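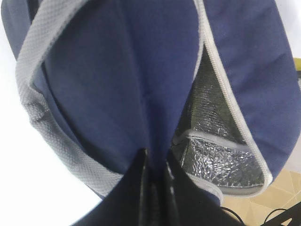

**Cell technician, bag handling (days), Ristley**

We need one technician to look after the robot cell at our Ristley site. The cell opens, fills and closes soft insulated bags. It is a single arm with a multi-finger gripper and a wrist camera, and you would be the main person responsible for it.

The work:

- Check and clean the gripper fingers at the start of each shift, and replace them when the faces wear smooth
- Clean the wrist camera lens and run the calibration routine on Monday mornings
- Inspect the arm cabling and re-route it where it rubs
- Clear jams, mostly zippers and straps, and write each one in the cell log
- Re-teach pick points when a new bag style comes in

You should have worked on an industrial arm of any make and be able to read a wiring diagram. Programming experience helps but we will train you. You will spend your first two weeks with Yevhen Sydorenko, who set up the cell and is moving to our Partington site in February.

Hours are 7:00 to 3:30, Monday to Friday. Some lifting, up to 55 pounds. Safety shoes are provided.

Send a resume and a short note on a machine you have maintained to Nerys Bevan, Clarkdale, quoting job 742. Questions about the cell itself can go to Yevhen on extension 62.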